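Gripper diary, still going

I told Deming Duan in September that I would have this thing folding laundry by the end of the month. He asked which month, so I guess he's met me before.

For anyone new, I'm building a pair of grippers in the bedroom, because the workshop at Ruvport charges by the hour and my bed doesn't. Black jaws, blue pads, one per hand. The arm comes later. For now the arm is a human one, and it gets tired.
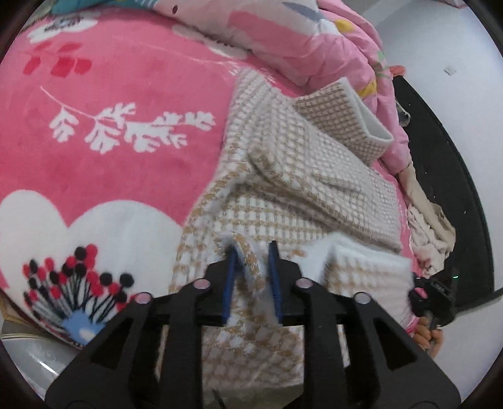
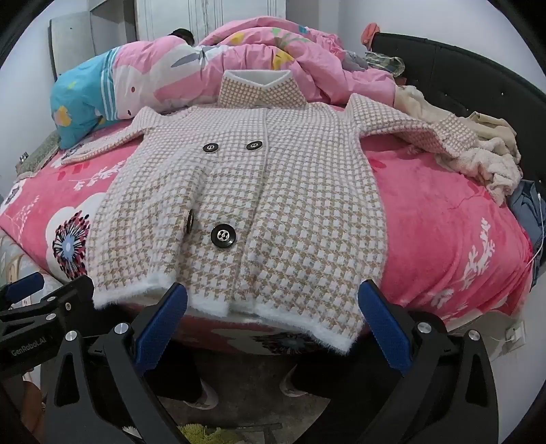
Houndstooth versus blue pads, Thursday's session.

Shirts are easy. Houndstooth with a fluffy trim is a different animal, possibly literally. Grab too little and the pads slide off the fuzz. Grab too much and you've picked up the pink blanket as well, and now you're folding the bed.

I gave myself 60 tries and kept 26. Three of those I'd show to my mother. The old pads, from Ovberg, would have managed maybe one before going shiny.

Next up: softer springs, and a stop on the crossbar so the jaws quit biting at full close. Sotiris Xenos says I should have done the stop first. He also says 15 minutes is too long to spend on one coat. Sotiris keeps his clothes on a chair.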